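Ticket 64 — right gripper lets go of the casing during two-handed passes
Project: Grakinero (student handling project, Vetthorpe)
Opened by: Sheldon Pelletier
Status: open, waiting on a part

Opened November 20, 2020

Hi all, me again. I'm trying to get clean two-handed passes of the beige casing for our class demo and the right gripper keeps losing it. I squeeze, the fingers come in, it holds for a second or two and then the whole thing swings around on the pads like a gate. The left gripper does fine with the same piece. I did 27 tries with the right one and 12 of them ended with the casing flat on the table, so this is well past me being clumsy (though I'm sure some of them were that too!).

What I had going in: both hand-held grippers, the newer finger pads, white table, casing standing up. Nobody else had touched the setup that day as far as I know.

Update 1
Wiped the pads first, and the rim of the casing too. Slightly better for a few tries and then right back to the swinging, so I'm calling that wishful thinking.

Update 2
Swapped the pads left for right between the two grippers. The problem stayed with the right gripper, so it isn't the pads. I kind of wanted it to be the pads, we have a whole bag of them.

Update 3
Spent a while wiggling joints. If I hold the handle still and push sideways on a fingertip, the left gripper barely gives, but the right one has a bit of play you can feel with your thumb. Most of it seems to be in one of the lower pivots. I took the pin out, cleaned the bushing, put it back and snugged it up. Too tight! The finger went stiff and didn't open all the way. Backed it off until it moved freely again and now the play is smaller but still there.

Reply from the build bench
"Check whether the pads meet square. If one finger sags you only grab with a corner of the pad, and a thin rim will turn on you every time. Also where on the rim are you grabbing?"

Update 4
OK, good question, because I'd been grabbing wherever. Tried it two ways. Low down near the table it's much calmer. Up by the rounded corner it turns almost every time, and I think that's because the edge curves away and there's so little of it between the pads. The paper test (close on a strip of paper and pull) says the right pads pinch harder at the tips than at the back, so they're not square either. Two problems for the price of one.

Update 5
Put a shim from the Peltonen kit behind the loose pivot. Tips meet a lot better now. Did another 22 tries, grabbing the straighter part of the side every time, and only dropped it on three. Two of those I was rushing, because the left gripper was already in position and I got impatient — that one's on me.

Still not happy with the pivot. The shim is a patch and I can see it working its way out by the end of a long session. I've asked for a new bushing from the Sirkbridge order, same size as the old one. Please don't borrow the right gripper until it's in, or if you must, check the shim before you start and tell me if it's moved.

For anybody practicing in the meantime:
Grab the side of the casing, away from the corner.
Close slowly until both pads touch, then squeeze.
Wait for the second gripper to have a proper hold before you open the first one. I know, I know.

I'll rerun the paper test with the new bushing and post the result before I close this.

Attachment: 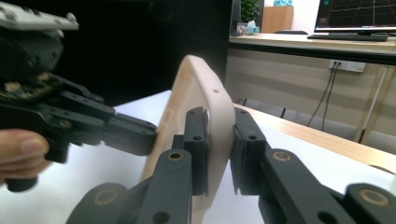
Right gripper on the rim of the casing, left gripper coming in from the side.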